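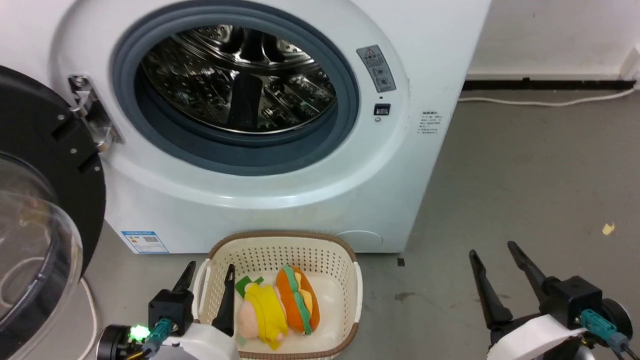
A front loader with its door open, grey gasket and steel drum.

The last wash house in Cokthorpe

Seven in the morning, November, and the windows on Bundale Street are already fogged. Somebody has left a scarf on the radiator. The kettle is on. Rūta Mockus has her coat on still and is counting out change for the float, lips moving, so I wait.

She has run the Zariņš laundry for longer than she wants printed. The name over the door belongs to the family who opened it, and none of them live in town now. "I kept the sign because signs cost money," she says. Then the phone goes and she's off into the back.

Cokthorpe used to have a laundry at each end of the high street and another by the station. One is a nail bar. One is flats. The station one burned down, or was pulled down, depends who you ask. What's left is this long narrow room with a bench down one wall and a noticeboard nobody has cleared in years -- lost cats, guitar lessons, a bus timetable for a route that stopped.

And people still come. You'd think they wouldn't, with a machine in nearly every kitchen. But the new flats up the hill are small, and the old terraces are damp, and drying a double duvet in a damp terrace in winter is a week's work. Liis Ramanauskas brings hers down on the bus from Iltutham. Two changes. She could go somewhere nearer, she says, but she doesn't know anybody there.

She used to come with her mother. Saturdays were worst, she remembers, queue out the door and the little ones sat in the baskets. Her mother folded sheets with whoever was next to her, didn't matter who. You took two corners and walked backwards. Liis still does it if somebody looks like they're struggling with a king size. Most people say yes. A few look alarmed.

The money is the problem, it always is. Water went up, then electric, then the rent. Rūta put a wash up by 40 pence in spring and felt sick about it for days. Nobody said a word. One man left a bag of apples. She's had an offer for the lease and she won't say how much, or who from, only that it was "a coffee person".

Ott Eglītis does the service washes, ironing included, on a board older than he is. Shirts mostly. Cafe aprons. Football kit from the under-elevens, which comes in stiff with mud and has to be knocked against the back wall first. He gets through about 100 shirts in a good week and has opinions on all of them. Poly-cotton, fine. Linen, charge double. He learnt on hotel sheets on the coast, 300 beds in high season, and says he hasn't minded hot weather since.

Does he iron at home? No. Look of real horror.

By nine it's filled up a bit. A student asleep against the wall with his hood up. Two women arguing over a recipe for beetroot, one of them drawing the size of the dish in the air. Kęstutis Toom with his crossword, who has no washing with him at all as far as I can tell. He lives over the road. Comes for the warm, he says, and the company is thrown in. Rūta brings him tea without asking and takes the biro off him to do seven down, wich she gets wrong.

The council has a plan for the street. There was a drawing in the library, with trees, and thin grey people walking under them. Merike Jankauskaitė went to the meeting and asked where the laundry was on it. It was a blank box marked "active frontage". She has been writing letters ever since, handwritten, and has had two replies. The second said the first had been sent in error.

She isn't sentimental about it. She hated washday as a child, the smell of it, wet wool, everybody cross. What she wants is somewhere on the street you can sit for an hour without buying a cake. The library shuts at lunch. The church is locked. There's the bus shelter, if you like wind.

Rūta hasn't decided about the lease. She has until after Christmas. Her knees are bad and her daughter wants her nearer, and on the other hand there's Ott, and the football kit, and Kęstutis. She says all this very fast while wiping down the bench, then goes to wake the student, because his wash has finished and there's a woman waiting with two bags and a pushchair.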